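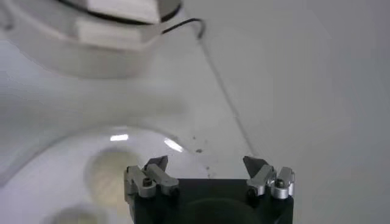 Oltgate 公寓的公共厨房从七月起招收新一期“餐桌整理与备餐”活动参加者,名额8人,同时招一名厨房助理。活动以日常做饭前后的桌面工作为主:清台、摆盘、分装、洗净归位。我们用的是灰白色的光面台子,盘子是白色亮面的,水渍和指印留在上面都比较明显,所以擦台这一项会单独练习。没有做饭经验的人也可以报名。

发布:Traian Manole
七月

一、活动参加者

活动连续6周,每周一次,晚上六点半开始,九点前结束。前两次学习清台和餐具归类,中间两次做简单的冷餐和汤,最后两次由参加者自己安排一顿晚饭,从列采购单到收尾都自己完成。每次做好的饭菜当场一起吃,剩下的可以带走,请自备有盖的饭盒。

报名条件:
年满18岁;
能参加其中至少五次;
能站立工作一个小时以上,中途可以坐下休息;
对食物过敏的,请在报名时写明具体食材。我们会调整菜单,但厨房里平时有坚果、鸡蛋和小麦粉,严重过敏者请先来电商量。

费用为每人181元,包括全部食材和围裙的使用。费用在第一次活动时交,住在本楼的住户也按这个价格。缺席不退费,可以让家人或室友代替参加一次,提前一天说一声就行。

二、厨房助理(一名)

助理在活动当晚工作,提前一小时到场。主要工作如下:
按采购单清点食材,蔬菜先洗好沥干;
擦净台面,把当天要用的盘子和大件容器摆出来;
活动中补充餐具,及时收走用过的碗盘;
结束后洗碗、倒垃圾、拖地,检查炉灶和水龙头;
把冰箱里剩下的食材写在门上的单子上,注明日期。

我们希望助理手脚利落,能提起十公斤左右的东西,会看简单的中文菜谱。有餐馆后厨或食堂工作经历的优先。需要持有效健康证,没有的可以在录用后办理,办理费用由我们承担。工资按小时计算,具体数额面谈,当晚包一顿饭。试工一次,试工也付工资。

有几点请先了解。厨房不大,收尾时大家会同时用水槽,需要互相让一让。刀具由带课的人发放和收回,请不要带自己的刀。长发要扎起来,戒指和手链请摘下放好。大件容器比较占地方,用完后擦干,放回柜子下层,不要叠在盘子上面。白盘子用软布洗,钢丝球只用来刷锅。

三、地点和报名

地点在 Clusstead 路13号一层,从 Fekete 面包店旁边的侧门进,进门左手第二间。自行车可以停在院子里,汽车请停到外面路边,院门晚上八点后关闭,出去时按墙上的绿色按钮。

报名请到 Kodoment 洗衣房的前台领表,填好后投进同一处的信箱。应聘助理的,请另附一页纸,写清以前做过什么工作、哪几个晚上有空、希望的时薪。表上的电话请写清楚,我们只打电话通知,不发短信。

参加者按交表的先后录取,满员后的报名表留到下一期。助理岗位招到合适的人为止。想先看看厨房的,下午四点到五点之间过来,敲门即可,找 Traian Manole。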